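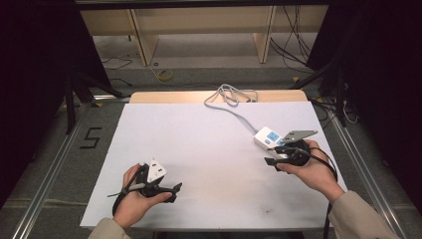 What does a record in the cable tidying set cover? One record covers one cable attached to one small device, from the moment it is laid out on the work surface to the moment the worker calls it finished.

Ultton Cable Tidying Set - data card
Last revised 6/17/19

Summary

The set holds 473 records of short tabletop tasks in which a loose cable is gathered, coiled or laid straight beside the device it belongs to. It was compiled by Nemitz for the Ultton project and is kept in the same folder layout as the earlier MacLeish packing set, so the loading scripts for that set will work here once the task list is replaced.

Tasks

There are four tasks, named by what the cable should look like at the end.

coil_flat: the cable lies in a single flat coil next to the device. Turns may touch but should not cross more than once.
coil_far: as coil_flat, but the coil sits at the far edge of the board.
straight: the cable runs from the device in one line with no loop.
return: the cable is undone from a coil and laid back loosely. Used to reset the board, and recorded in its own right.

Work surface

A rectangular white board on a light wooden tabletop. The board is wiped at the start of a session and not between records, so small marks and smudges are to be expected. They carry no meaning and are not labelled. Stations are numbered, and the number is stored in the field station.

Objects

The devices are small and light enough to be pulled along by their own cables. This matters most in straight, where tension at one end turns the device round. If the device ends up more than a hand's width from its starting place, the record is kept and the field moved is set to 1.

Cables differ mainly in stiffness. Stiff ones spring open when let go and account for most of the failed coils. The field stiffness takes the values low, mid and high, judged by hand at the start of a session. Two people judging the same cable did not always agree between mid and high, and users who need a firm split should merge them.

Folder layout

tasks.txt - task names and end conditions
records/ - one folder per record
objects.csv - device and cable entries
splits/ - train, check and test lists
notes/ - free text, by session

Fields

Each record folder has a file called info.csv with 6 fields: task, station, object, stiffness, moved, result. The result is ok, part or fail. Part means that the cable is in the right place but the shape is wrong - a coil that has slid open, for instance. Records stopped early are marked fail, with a line in notes.

Known problems

Return is over-represented in the first sessions. The check list has been balanced by task but the train list has not.

Some August sessions used an older tasks.txt in which coil_far was called coil_back. The names have been changed in info.csv. The notes still have the old one.

Record numbers start at 1,000 and have gaps. The gaps are set-up runs that were removed, and no files are missing.

Use

The set may be copied within the Lususeo group. Anyone passing it on should include this card and the notes folder. Corrections go in notes/changes.txt, newest first, with the record number at the start of the line.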